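Community > Housing and Homes > Interviews

Keeping older rental homes sound: a conversation with Walid Hijazi

Walid Hijazi has managed repairs for the Nisdale Tenancy Service for 13 years. The service looks after 758 homes, most of them in Plorside and the older streets of Skosta, and its maintenance program was revised in October following a review of winter complaints.

Mr Hijazi said the review had confirmed what his staff already suspected. "Tenants were reporting the same fault two or three times before the right trade was sent. The repairs themselves were generally sound. The delay was in working out what was wrong." 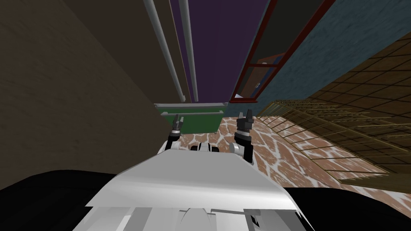

The revised program begins with a longer first visit. An inspector now spends up to an hour in the home and speaks with the tenant before looking at anything. Mr Hijazi said walls received most of the attention in older homes, and that plaster in particular was often misread. Thin, branching lines such as those on the blue-gray wall in the last of the photographs should be noted and dated, he said, and checked again at the next visit. "A line on its own tells you very little. You need to know whether it has grown."

Inspectors carry a simple gauge and a pencil. The date is written lightly at each end of the crack, and the same entry is made in the file held at the Skosta office. 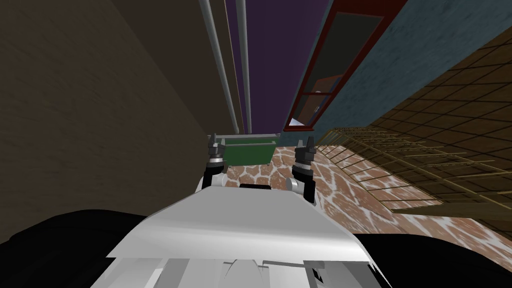 Who pays, and when

Lina Moussa, who handles tenancy agreements for the service, said costs remained the most common source of disagreement. Under the current agreement, tenants may arrange minor work up to $200 without prior approval and claim it back with a receipt. Larger jobs must go through the office.

"We would prefer that people ring first, even for small things," Ms Moussa said. "Claims are paid on Thursday. If the receipt is missing, the claim waits another week, and that causes hardship for some households." 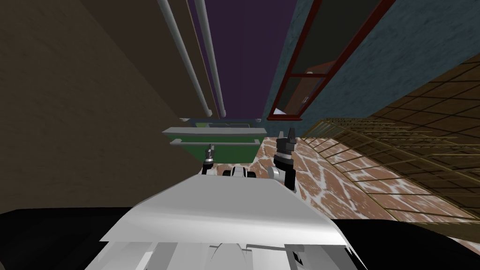
She added that the wording of the agreement had been shortened. The section on repairs previously ran to six pages and used terms that few tenants recognised. It now fits on two, with a telephone number at the top of each.

Mr Hijazi acknowledged that the program had not met every target. Plastering work in Twal was behind schedule – the service has one plasterer under contract there – and a second position has been advertised twice. 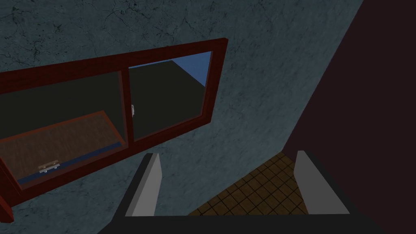 He expects the position to be filled before winter. Until then, homes with ceiling damage will be seen first, followed by bedrooms. Tenants who have already waited longer than a month may ask for their file to be reviewed by Ms Moussa.

Comments

plorside_pat: We had the long visit. The inspector was polite and wrote everything down. Still waiting on the bathroom ceiling.

G. in Twal: Is the $200 for each job or for the whole year? The agreement does not say.

Merrin: Pencil dates on the wall are a good idea. My father did the same in our old place.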